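12/1/21, dye bench

Back on the indigo vat after the long weekend, and it was grumpy. Gave it a stir and a pinch more fructose, then left it alone with the lid on while I sorted the Paju cotton. I cut 13 swatches this time (one spare, I always ruin one).

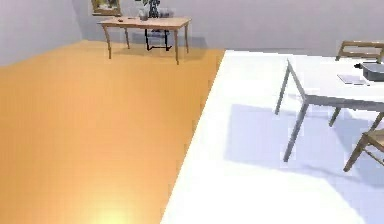 The September batch came out streaky and I still blame my scouring. So this time I simmered everything for 2 hours with soda ash, and wow, the water went the color of weak tea! Rinsed until clear, then left the swatches soaking so they'd go into the vat wet.

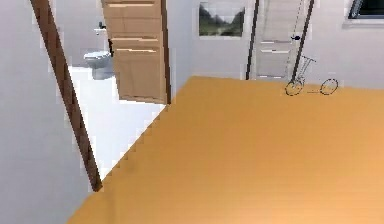
Do the swatches need to dry between dips? For the pale blues I just let them air out until the green is gone, then dip again. The darkest ones get a full dry overnight.

Swatch 5 is my favorite so far, a soft worn-jeans blue. Used 517 g of dry cloth total, so the Evport scale is earning its shelf space. Still need to wash one with the Warkden soap and see how much rubs off on a white rag.
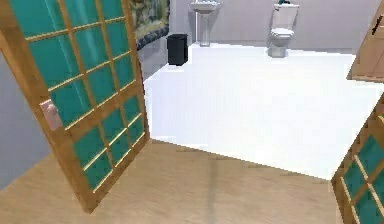
Next time

Fresh lime, smaller bucket, and label the swatches BEFORE they go in, please.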